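Keeping Share and Dividend Paperwork in Order at Home

If you own shares in even two or three companies, the paper adds up. Most of it arrives in the same week as the electric bill and ends up in the same pile.

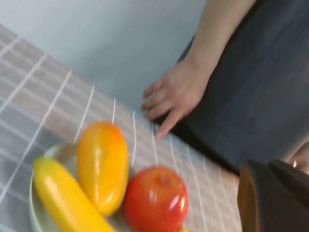 Start with one folder per company, not one per year. When you sell, you need the whole history of that holding, and it is easier to find if it was never split up. Write the company name on the tab and the date you first bought on the inside cover.

Keep these for as long as you own the shares, and for several years after you sell:

- the trade confirmation for every purchase
- notices of splits, mergers or name changes
- records of reinvested dividends

Reinvested dividends catch people out. Say you bought 100 shares of a company and let the dividends buy more. Each small purchase has its own cost, and if you lose the records you may pay tax twice on the same money. A single sheet with date, number of shares and price is enough. Add a line each time a statement comes.

Quarterly statements can go once the annual one arrives and you have checked that the totals match. Shred them. Anything with a full account number should be shredded, including the envelope insert.

Proxy forms have a deadline, so they don't belong in the folder. Clip them to the calendar and vote or throw them out.

Old paper certificates are a separate matter. Store them flat in a fireproof box and never punch or staple them. Copy both sides and keep the copies somewhere else — a relative's house will do. Replacing a lost certificate usually means buying a bond, and the cost depends on what the shares are worth.

A reader, Zlatko Kneževič, wrote to say he does all his filing once a year, in August. That works if you have a tray for the months in between. I do mine when the tray gets 5 envelopes deep.

Use pencil on the tabs. Companies change their names more often than you would expect.

We use cookies to improve your visit to Sitadley. By continuing to browse you accept our cookie policy. OK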